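Home Advice Service > Kitchen and Dining > Glassware and Table Linen

Last updated: February

Care and storage of stemmed glasses, cups and table linen

This page is issued by the Moura Home Advice Service for residents of Moura and Skerus. It replaces the earlier leaflet on glassware, which should be discarded. Advice on knives, cast iron and chopping boards is given on separate pages.

Washing stemmed glasses

Stemmed glasses should be washed before plates and pans, while the water is clean. Use warm water and a small amount of washing-up liquid. Very hot water should be avoided, particularly where the glass has been standing in a cold room.

Hold the glass by the bowl while washing it. Most breakages reported to the service occur at the point where the stem joins the bowl, usually when the foot is gripped in one hand and the bowl is twisted with the other. A folded tea towel placed in the bottom of the sink will reduce damage if a glass is dropped.

A cloudy film may be limescale or it may be permanent wear. To find out which, soak the glass in one part white vinegar to three parts water for 20 minutes and rinse it well. Limescale will lift. If the cloudiness remains, the surface has been worn, generally by repeated dishwasher cycles, and no household treatment will restore it.

Gilded, painted or lead crystal glasses should always be washed by hand and should not be soaked.

Drying

Rinse in clean water and leave the glasses to drain on a rack. Polish while they are still slightly warm, using a linen or cotton cloth that has been washed without fabric conditioner. Conditioner leaves a residue that shows as streaks. Two cloths are easier than one: hold the bowl in the first and polish with the second.

Hanging or standing

Glasses kept in a closed cupboard may stand upright on their feet. The rim is the thinnest part of most glasses and should not carry the weight. On open shelves, where dust is a concern, a hanging rack or table holder is preferred. The glass is suspended by the foot with the bowl downwards.

Before a holder is used, the following should be checked:

- The arms grip the foot evenly and the glass does not slide when the holder is moved.
- The base sits flat. Felt pads may be fitted to correct a slight rock.
- Glasses hang clear of one another and of the wall behind.
- Wire arms are free of rust, burrs and flaking finish.

Load a two-armed holder one side at a time, keeping a hand on the base. Lighter holders can tip when only one side is filled. Holders should be wiped weekly with a barely damp cloth and dried at once. Wooden bases should never be left to soak, and benefit from a little food-safe oil twice a year.

Small items on the table

Tins, cards, packets and loose cutlery should be kept away from the foot of a holder when glasses are being lifted on or off. Metal cutlery is best laid after the glasses are in place.

Printed cloths

Printed tablecloths should be washed inside out at the temperature given on the label. Test for colour loss on a hem before the first wash. Wine should be blotted, never rubbed, and rinsed from the back of the cloth with cold water. Wax should be allowed to harden, lifted with a blunt edge, and the remainder drawn out with a warm iron over plain paper.

Cloths put away for the season should be rolled around a cardboard tube. Sharp folds weaken the fibres and will eventually show as pale lines across the print. Starch should be washed out before storage.

Chipped glasses

A glass with a chipped rim should not be used for drinking. Wrap broken pieces in several sheets of newspaper, mark the parcel clearly and place it in general waste. Drinking glasses must not be put in the bottle bank. 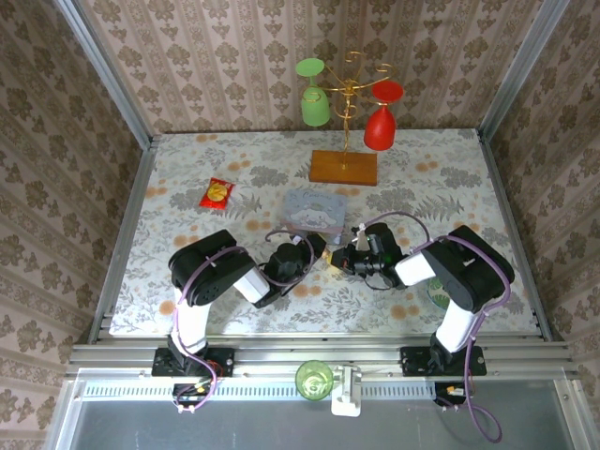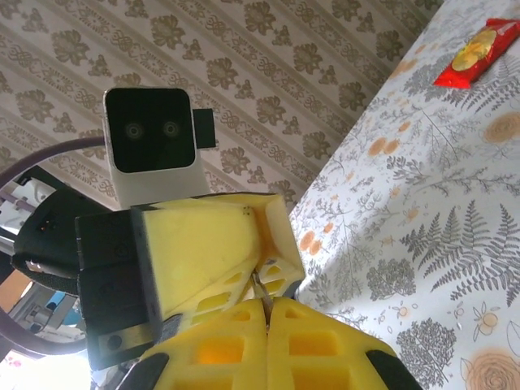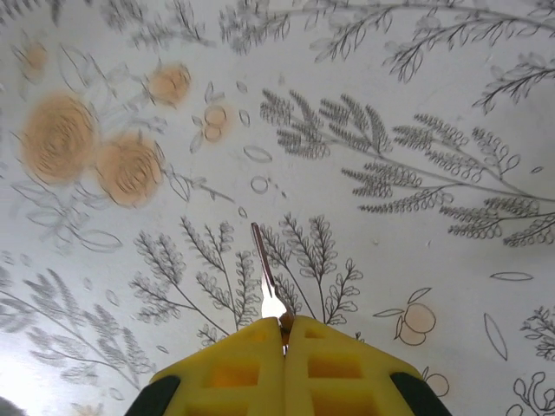
First picture: a table holder with two stemmed cups hung bowl downwards.

Filed under: Glassware | Table Linen | Storage

Contact: Huguette Sutherland, Household Enquiries, extension 319 | © Moura Home Advice Service | Back to top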